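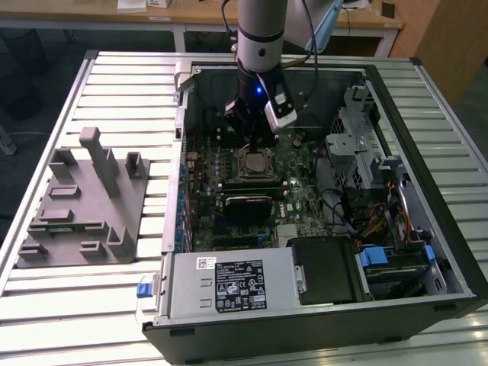 I figured the hard part of taking apart old computers would be the screws. Nope! When I visited the Ravine lab in December, the team was far more worried about deciding when to let go.

Their method, called Virker, learns from people steering the arm through each job, and then (my favorite bit) it gets a second round of lessons made up only of rescues. Somebody lets the arm drift into trouble, grabs the controls and backs it out. The first round had 1,402 recordings. The rescue round had just 109, and I'd have bet money that was too few to matter.

Well, I'd have lost. Over 844 test runs on desktop towers, the version with rescues gave up and started over far less often, and it quit tugging on parts that were still latched. I watched it try for a processor, stop, lift a little and come in again at a better angle, and I caught myself cheering out loud.

It's still slow, and cables drive it nuts. The next batch, over 2,000 recordings, is almost all cables, so I've already asked to come back.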